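Posted in December by Plosuvance Staff
Jobs > Seasonal and Part Time

Front Desk Associate, Rasthorpe Location

Plosuvance runs a members' swimming pool and gym in Rasthorpe. We are hiring one front desk associate for the evening shift. The job is 19 hours a week, 4 p.m. to close, with one weekend shift a month.
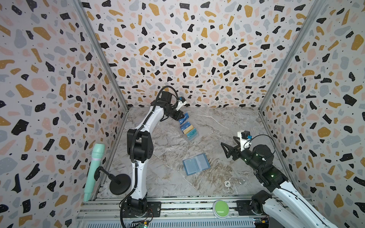 Terrazzo-pattern walls and a marble-effect floor.

You will check members in, answer the phone, take payments, book swim lessons and hand out locker keys. We have 186 lockers and the keys go missing a lot, so part of the shift is spent tracking them down. We use Flidlow for bookings. You do not need to know it already. 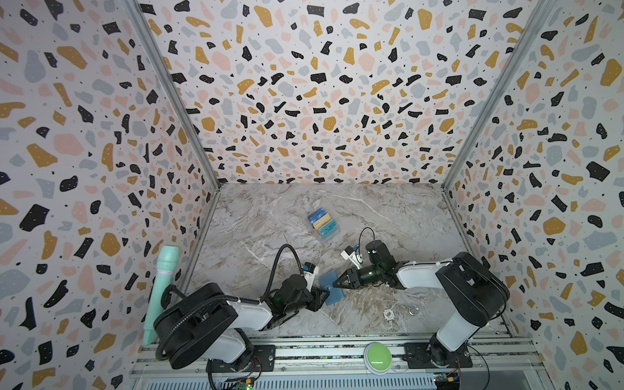 Two arms meeting at a thin blue card.

What we ask for:
- High school diploma or GED
- Some experience dealing with the public
- Able to stand for most of a shift
- CPR certificate, or willing to get one in your first month (we pay the fee)
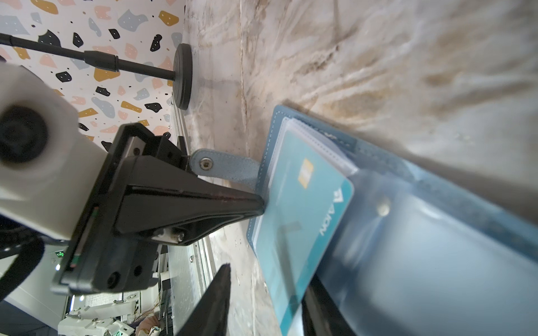 Pay is every two weeks. Staff get a free membership after the first full month and half off lessons for family. Training is three paid evenings alongside the current associate. There is a $200 bonus for anyone who stays through the end of the summer season.

Parking is free behind the building. The last bus leaves before we close, so please check that you have a way home.
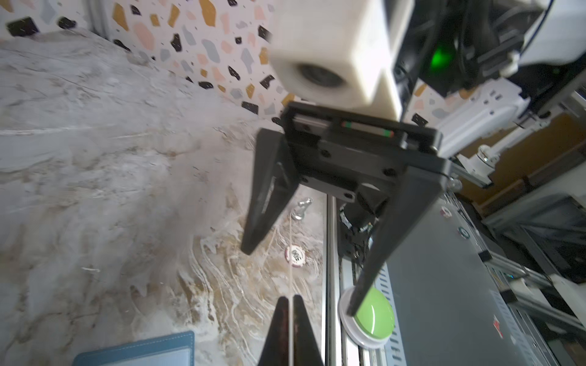

To apply, bring a resume to the front desk after 10 a.m. or leave it in the mail slot. Put "evening desk" at the top and list the hours you can't work. We will call everyone we want to interview by the end of the month.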